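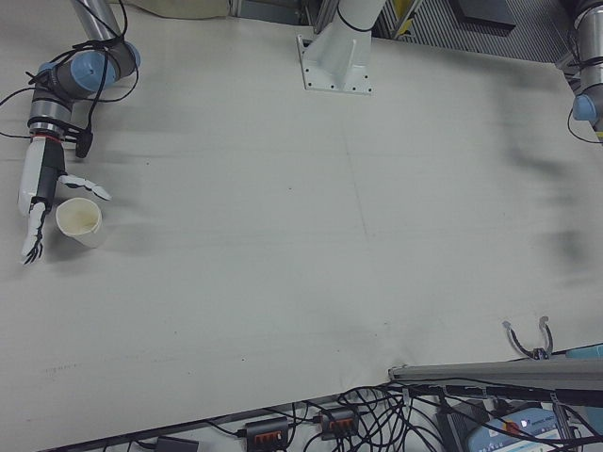

### 3.2 El vaso abandonado como objeto de estudio

La literatura sobre vajilla desechable se ocupa con esmero del vaso lleno y, con cierta solemnidad, del vaso en el vertedero. Entre ambos queda un periodo que Sýkora llamó «de indecisión»: el vaso ya usado que sigue de pie sobre la mesa, sin que su dueño lo tire ni lo reclame. De los 3556 vasos registrados en las oficinas de Wirnthorpe durante febrero, 78 pasaron la noche en ese estado.

El residuo interior es el rasgo más útil para clasificarlos. Distinguimos el borde manchado, el fondo teñido y el tono general de la pared, que en el papel claro va del crema al tostado (Figura 4). La postura también se anota — de pie o tumbado —, aunque Henriques sostiene que un vaso tumbado solo indica mal carácter. No hemos podido refutarlo.

**Figura 4.** Dos vasos de papel sobre una mesa blanca: el de la izquierda, vertical, con interior tostado; el de la derecha, de lado, con interior crema. 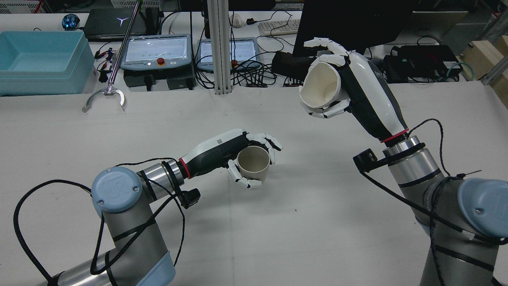
### 3.3 Criterios de exclusión

Se descartaron 11 vasos por contener bolígrafos, lo que los convierte en mobiliario. Los aplastados se conservaron en la muestra, pero sin dato de postura. Tampoco se contabilizaron los vasos apilados: el protocolo de Geseo no aclara si una pila es un abandono o un proyecto.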